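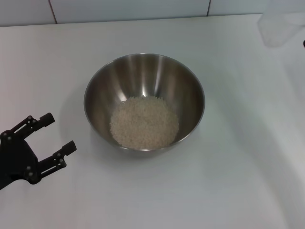 Should a public library charge fines for books returned late? It should stop doing so, and the Hanthorpe Library District should make the change before its next budget year begins.

The fine is an old habit in Hanthorpe, and many residents regard it as a plain matter of fairness. A book belongs to everyone, and a borrower who keeps it too long deprives the next reader. The principle is sound. The question before the district is whether a daily charge serves it.

The record at the Fendwood branch suggests that it does not. When the branch reopened its return desk in April, it waived all charges for 17 days. Families who had stayed away for years came in with overdue books, and a number of them renewed their cards on the same visit. The staff had known for a long time that a household with an unpaid balance tends to avoid the building altogether. The book stays on a shelf at home and the reader is lost along with it.

Under present rules a card is blocked once the balance reaches seven dollars. For a comfortable household this is a small annoyance. For a parent with three children and a stack of picture books, it can be reached in a single bad week. The rule treats both in the same manner, and its weight falls on the second.

Opponents of the change, among them former trustee Alun Gwilliam, have argued that borrowers will grow careless without a penalty. The concern deserves a proper answer. A borrower who fails to return a book should still be billed for its replacement, and borrowing should be suspended until the book comes back or is paid for. These measures protect the collection. The daily fine adds very little to them -- it brings in about 2 percent of the district's income, and part of that sum is spent on printing and mailing the notices.

There is also the matter of staff time. Clerks at both branches spend part of each shift explaining charges, hearing excuses and deciding which of them to accept. Such decisions are uneven by nature, and they place employees in a position for which they were not hired.

The district should clear existing late charges, keep replacement fees, and send a reminder three days before each due date. The board should then publish return rates for both branches every quarter, so that residents may judge the policy on its results.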